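Le sac à dos n'a pas besoin d'être réinventé

Chaque année en août, les marques nous présentent un sac plus intelligent que le précédent. Chez Mitent, le dernier modèle compte 8 compartiments et sa notice fait sept pages. Je préfère un sac bleu marine, une poche à l'avant et des sangles noires. On le pose à plat et on comprend tout de suite comment il se range.

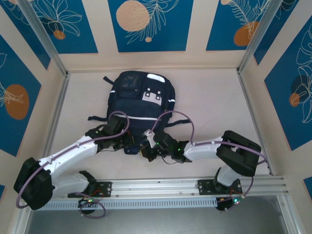 Le prix n'arrange rien. J'ai vu un Lucero à 215 euros dont la principale qualité était d'être assorti à une trousse. Pour cette somme, on devrait au moins parler des coutures, et la fiche produit n'en disait pas un mot.

La fermeture à glissière mérite plus d'attention que la couleur. Un sac dont le tissu tient encore mais qui ne ferme plus finit au fond d'un placard. Avant d'acheter, j'ouvre et je ferme plusieurs fois, surtout dans les courbes, là où le tissu se prend dans les dents.

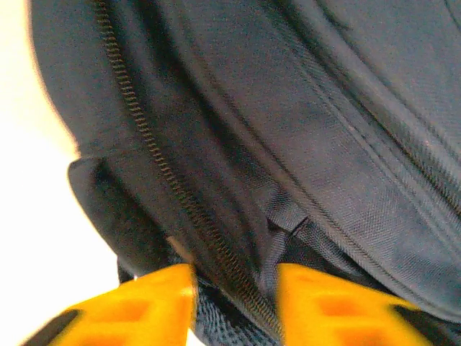

Ce qui sert vraiment

Je garde une faiblesse pour deux détails. La bande réfléchissante d'abord, que je voudrais voir cousue sur tous les sacs d'écoliers – elle ne pèse rien et les matins de novembre sont sombres. La poche en filet ensuite, pour ce qu'on sort dix fois par jour. Une tirette assez longue pour être saisie avec des gants complète l'ensemble.
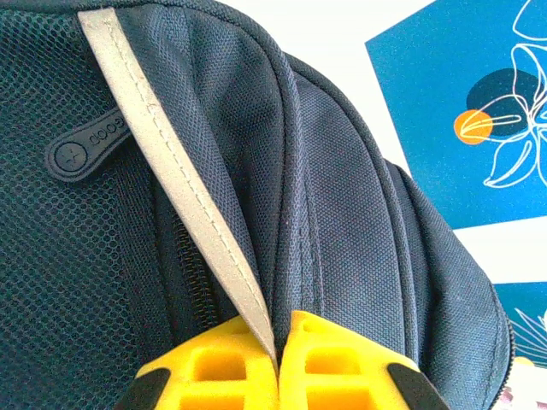

Le reste relève du rangement. Un sac mal rempli fait mal au dos, quel que soit son prix. Le lourd va contre le dos, le fragile au-dessus, et on vide tout une fois par semaine, miettes comprises.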